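## Automatización doméstica: seguimos fregando

En el boletín de junio prometimos volver sobre la pregunta que más llega al buzón de la asociación: ¿para cuándo la máquina que haga las tareas de casa? La respuesta corta es que conviene no tirar el estropajo. La larga ocupa lo que queda de esta columna y alguna tarde de lectura que ya no vamos a recuperar.

Empezamos por lo que sí funciona, para no parecer cenizos. En el taller de Kernulberg hay un brazo que lleva meses pasando bandejas de una cinta a otra y lo hace bien, con la paciencia de quien no cobra por horas. La cinta está siempre a la misma altura, las bandejas son todas iguales y a nadie se le ocurre dejar encima las llaves, el correo y medio limón. Una cocina es otra cosa. En una cocina cada cajón tiene su carácter, y el mío además tiene un truco que consiste en levantarlo un poco antes de tirar.

De ahí que casi todos los equipos ensayen primero en simulación. Sale más barato: si el brazo se lleva por delante una cocina de mentira, se reinicia y se sigue. El banco de pruebas Grakik propone 17 tareas domésticas y las reparte en tres niveles. Abrir la puerta de un microondas está en el más bajo, el de «calentamiento», palabra que en este contexto podrían haber pensado mejor. Poner la mesa está en el más alto. Planchar una camisa ni aparece, supongo que por respeto.
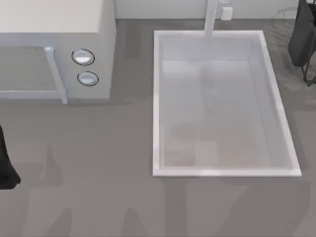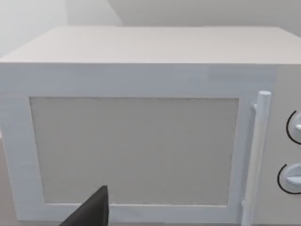
Cocina simulada, con el microondas cerrado y las pinzas en negro.

Saarinen lo ve de otra manera y escribe que somos injustos: que un crío también tarda años en aprender a abrir puertas sin pillarse los dedos, que a las máquinas les pedimos en una temporada lo que a un adolescente no le sacamos ni con amenazas, y que el día en que un brazo vacíe el lavavajillas sin romper nada nos quejaremos de que coloca mal las tazas. En esto último tiene toda la razón. En mi casa ya nos quejamos de eso y todavía lo hacemos a mano.

Le concedo también lo de los años. Lo que me cuesta es el calendario de los folletos. El de Skalden, que alguien dejó en la mesa de la entrada, anuncia un ayudante de cocina «listo para el hogar» y en la letra pequeña pide encimera despejada, suelo sin alfombras y una persona presente durante toda la tarea. Si tengo que despejar la encimera y quedarme mirando, me parece a mí que la tarea ya está medio hecha – y la otra mitad es la que me gusta, porque se puede escuchar la radio.

Los números del propio Skalden tampoco invitan a vender la fregona. Hablan de 1,293 intentos de abrir y cerrar puertas de electrodomésticos en simulación (la coma es suya y separa los millares, por si alguien se había imaginado un intento y pico) y de 36 en una cocina real. La proporción me parece elocuente. Del resultado de esos 36 el folleto dice que fue «prometedor», adjetivo que mis profesores usaban mucho conmigo.

¿Y en el taller? Ahí la cosa va mejor, siempre que la pieza llegue donde tiene que llegar. Atornillar, apilar y mover cajas de un sitio a otro: bien. Recoger al final del turno, con los trapos hechos un ovillo y las brocas en el cajón que no es: mal, aunque en eso la plantilla humana tampoco está para dar lecciones.

Quien quiera leer la lista completa de tareas de Grakik tiene una copia en la estantería de la sala pequeña, junto a la cafetera. Se ruega devolverla sin cercos. La cafetera, de momento, hay que seguir limpiándola a mano, y el turno de esta quincena está colgado en la puerta.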